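Search the manual Enter keyword

Workshop Manuals > Furniture > Cudeck Sectional Table > Section 4: Joining, leveling and daily care

By Bogdan Marciniak
April 4, 2021

4. Joining, leveling and daily care

The Cudeck leaflet says one person can put this table together with the supplied key. I would plan on two. It also says the joints "disappear" once tightened. They don't, and you shouldn't keep cranking the bolts in the hope that they will.

4.1 Joining the sections

1. Clear the floor and lay the sections face down on blankets. Cardboard is too rough for a gloss finish.
2. Fit the Vadier connector plates finger-tight. Part 522 goes on the outer sections and part 569 on the inner ones. They look alike, so read the stamp.
3. Push the first two sections together and run a fingernail across the joint. If it catches, loosen the plate and try again.
4. Tighten with the key until it stops. Do not use a power driver.
5. Add the remaining sections the same way, then turn the table over with a helper at each end.

CAUTION: Never lift the joined table by one section. The plates are made to hold the edges level and will bend under the full weight.

4.2 Leveling

1. Screw all the feet fully in.
2. Find the highest corner and leave it alone. Bring the others up to it.
3. Check with a real spirit level. Phone apps have given me two answers on the same spot.

NOTE: The fitting sheet allows a gap of 4 mm between the feet and the floor "on carpet." I would not allow any.

4.3 Daily care

The gloss is what people pay for, and it's also what gives the trouble. On a polished orange-toned top, every overhead light shows up as a bright patch, and so does every smear.

1. Keep the middle of the table clear. A small bowl or a laptop does no harm, but lift them when you move them.
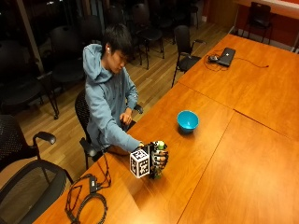
2. Gather cables toward the far side, away from where people sit. A plug dragged over the finish will mark it sooner than a cup will.
3. Set chair armrests low enough to pass under the front edge before anyone pulls in close.
4. Wipe along the seams with a barely damp cloth, then dry them. Water sitting in a seam will lift the finish.

NOTE: Fang polish and Zokau polish are both sold as "seam filling." I tried each on a spare section in August. Both left a white line that had to be picked out with a toothpick. Plain cloth, plain water.

If a seam opens later, go back to step 3 of 4.1 before ordering new plates.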